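**Getura** is a peer-to-peer publishing protocol that lets people host web pages from home machines without renting a server or a fixed address. It was written by Katsuhiko Oshima and is maintained by a small group led by Nanami Uchida.

## Design

Each page is split into signed blocks and copied to other members' machines. A reader's software asks nearby peers for the blocks and rebuilds the page. The project calls this "serverless," a claim critics dispute: new peers must first contact one of 18 relay machines, most of them rented from a single hosting firm, Bikix.

## Reception

Supporters say Getura returns control to authors. The evidence is thin. Encarnación Segura tested 300 pages and found that 200 could not be loaded once the author's own computer was switched off — the very problem the copying was meant to solve. Oshima blamed old client software but did not publish a test of his own.

## Use

Known sites are mostly personal journals, hobby pages and household notes. No business is known to depend on it.
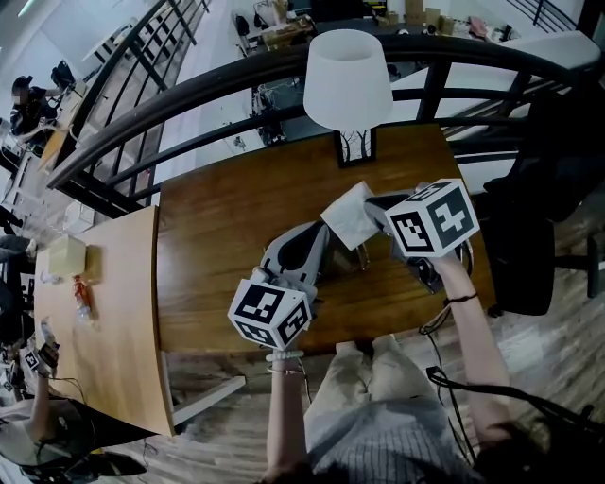 *A folded paper napkin held over a wooden table, with a lamp at the far edge.*

## See also

- Mindex
- Mesh network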